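Tristance Workplace Fund
Progress report from the Rarbridge office, period ending April

Dear colleagues,

In this period we continued the Table Display work at Rarbridge. The purpose is the same as in our first report: to find one simple set of display objects which every Orkell office can keep on a shared table, and to write clear instructions for it.

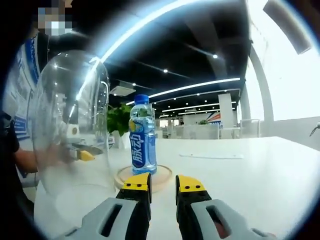
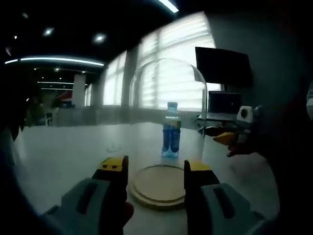 The white table at Rarbridge with the clear dome, the round light wooden piece and a bottle with a blue cap.

What was done. We bought 3 domes of the tall type, together with round wooden bases, from the supplier Mrema. The cost was 271 dollars, and the delivery was 714 dollars under the sum which we expected for the full furniture plan, so the rest stays in the budget. One base came with a small crack and Mrema has agreed to exchange it.

We also tested which everyday items can be put under the dome. A drink bottle is a good measure for us, as every office has one and it is tall enough to show if the dome must be lifted high. The base has a raised rim, and the written instructions now say to place the base first and the dome after it.

What is late. The instruction sheet has 13 steps and colleagues told us that it is too long. We wanted to finish the short version in this period, but the text is still with the Orkell office for reading.

Next period. We will send the short sheet to all offices, receive the exchanged base, and decide if a smaller dome is also needed for narrow tables. We ask the fund to confirm that the unused money can be moved to this item.

With kind regards,
The Rarbridge office team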